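Notebook, Gutendale ground, pitch and stand works
Mar 11, 2023
Entry by me, copy to Agathe Pruvost

On site before the gates opened. No game this weekend so we had the whole bowl to ourselves apart from the cleaning crew in the lower west seats. Cold and bright, light wind from the north end. The job was to finish the drainage checks on the south goal area, look at the seat brackets in the Escobar Stand, and get a decent set of readings off the roof gutter.

South goal area first. Ran the hose on the same patch as last time and let it go for 20 minutes. Water stood on the surface near the six-yard line and went away slowly on the left side, faster on the right. The two sides were laid in different summers and I think the left has a finer sand under the top layer. Took a core from each. The left core held together when I tipped it out, the right one fell apart in my hand. Both are bagged and labeled in the shed fridge, second shelf, behind the paint. Please don't throw them out.

The groundsman wants to spike the left side again before the next home game. I said yes, but only to a shallow depth until we know where the old heating pipe runs. The drawing we have from Gerkesness shows it straight across behind the goal line. The drawing in the club office shows it with a bend. One of them is wrong and I would like to find out which without putting a tine through it.

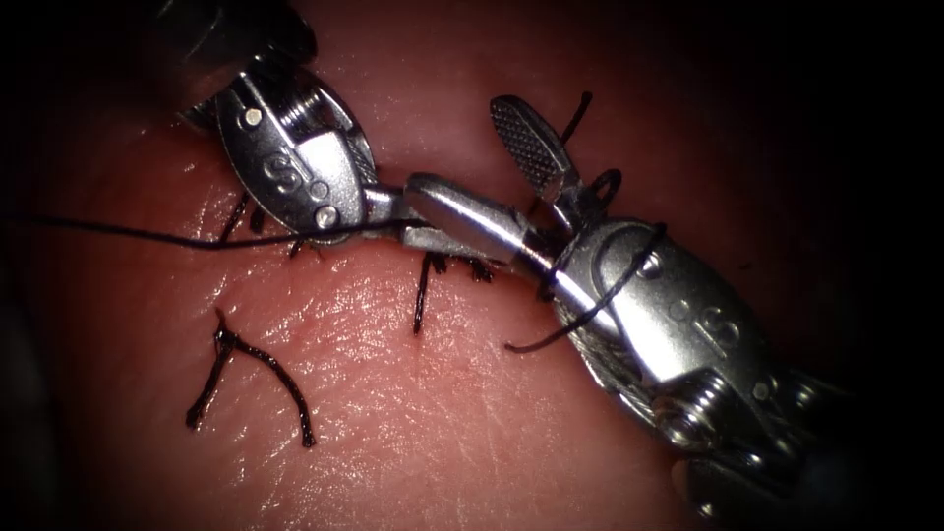

Went over to the Escobar Stand after that. The complaint was that a row near the back moves when people stand up together. It does. Sat in it, stood up, sat down, had Agathe do the same at the other end. You feel it through the feet more than through the seat. The brackets are the Hatness type, bolted to the riser face, and the bolts are tight. What moves is the packing piece behind the bracket. On seat 557 the packing has slipped down far enough that you can get a finger in behind it. Its neighbors are not as bad.

We took the one bracket off to look. The packing is a hard gray rubber and has gone shiny on the side against the concrete. No cracks in the riser. The hole is clean. Put it back with a new piece cut from the sheet in the van and the movement at that seat stopped, but the rest of the row still moves, so the whole row wants doing. I would do the row in front too while we have the tools up there.

Agathe's view is that the packing was cut too narrow in the first place and that we will find the same in every row fixed by that crew. I am less sure. The lower rows get far more use and they feel solid. Could be that the back rows get the sun in the afternoon and the rubber hardens. She is going to pull one bracket in a shaded row next visit so we can compare. Row to be chosen by her, written down before she starts.

Note on torque: the wrench in the yellow box is reading high. Checked it against the one from the van and they do not agree. Use the van one. I put tape on the other.

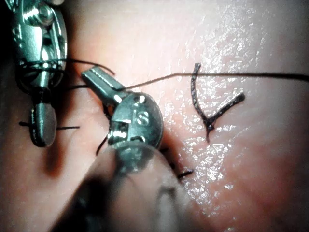
Roof gutter. Went up by the north ladder, two of us clipped on, radio to the gatehouse. The gutter over the press seats had 5 buckets of muck in it, mostly pigeon and leaf, and a scarf. Below the muck the lining is sound except at the joint over the camera platform, where the sealant has pulled away from one side. That explains the drip the TV people have been complaining about since August. I had been blaming the cable hole.

Cleaned the joint back, dried it with the heat gun, ran new sealant. It needs a day before it gets wet. Forecast is dry until tomorrow evening, so it should be all right. Did not get to the readings I wanted on the fall of the gutter because the level was left in the other vehicle. My fault. It is on the list again.

Walked the outer concourse on the way out. The handrail on the stair by turnstile block C is loose at the bottom foot. Put a cone and tape on it and told the duty manager. He says it was reported before, but I have no note of it. Somebody should look through the old book, the one with the green cover.

To do:
Find out about the heating pipe. Call Gerkesness for the original sheet, and ask if they hold anything later.
Order packing sheet, same thickness, enough for 2 rows.
Get the yellow box wrench recalibrated or thrown away.
Level into the van and left in the van.
Sieve test on both cores. Left one first.
Handrail foot, block C — needs a new anchor, the old one spins.

Left the ground at half past three. Shed key is back on the hook.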